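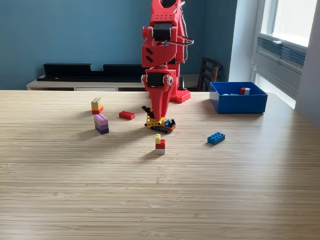 Kitchen Tips for the Weeks of Cancer Treatment

My mother had her treatment last year, and in this time I learned to cook again from the beginning. These tips are for the family cook. For medical questions, please ask the doctor or the nurse.

Food smells

Warm food has a strong smell, and for my mother this was the hardest part. I cooked with the window open and let the dish cool before I brought it to her. Cold chicken, yogurt and boiled potatoes with a little salt were accepted on most days.

When metal tastes bad

Many patients say that a fork tastes like coins. We changed to plastic spoons and a glass pan from Buschmann, and she ate better.

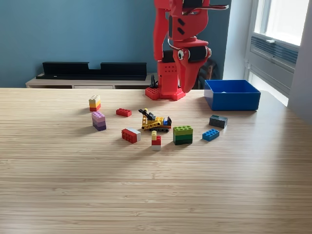
Clean hands and a clean surface come before everything, as the body cannot fight germs well in these weeks. Wash the hands for the time the nurse tells you, and keep one board for raw meat only. If you prepare food directly on a light wooden tabletop like this one, please stop and use a board that can go in the dishwasher. Leftovers go in the refrigerator within 2 hours.

Small portions

I bought 14 small boxes from Plillon and wrote the date on each lid. One can of tomatoes of 454 grams gave soup for almost a week of small cups, so I froze the half of it.
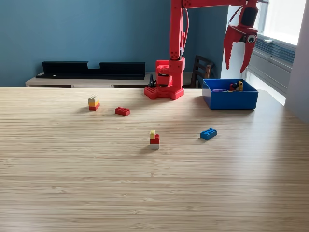

Snacks should stand where the patient can reach them without asking. I put crackers and small juices next to her chair, and she took them also at night. A storage bin like the blue one with the building bricks is good for this, but buy a new one for food and wash it before the first use. Keep the packages closed.

Zarmeena Bangash, Pestlow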